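3.2 Recruitment and attendance

Letters were sent to 1,715 households registered with the two family support services in Plavedthorpe. Of these, 300 parents agreed to take part and filled in the first questionnaire in October. Each parent was offered a place on either the evening workshop or the weekly listening group, both held at the Skodeck centre and led by the same pair of counsellors.

Parents who missed the first meeting were telephoned once and offered a later place. Those who had changed address were not followed up — a limit we return to in Section 5. 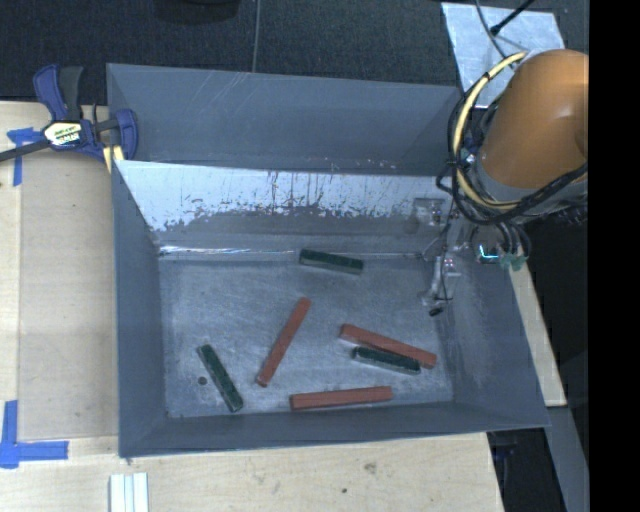

Plavedthorpe, 18 December 2019

Figure 2. Red and dark green blocks in a grey metal bin.

Attendance was recorded by the group leader at the start of each meeting. A parent was counted as having completed the workshop if both sessions were attended in full. For the listening group we used the rule set out by Saavedra in the earlier Drovden study, so that the results could be compared.

Stress was measured with the Kan scale before the first meeting and again after the last. Answers were scored by Florencia Saavedra, who did not know which group each parent had joined. Forms with missing pages were left out of the scoring but kept in the attendance figures.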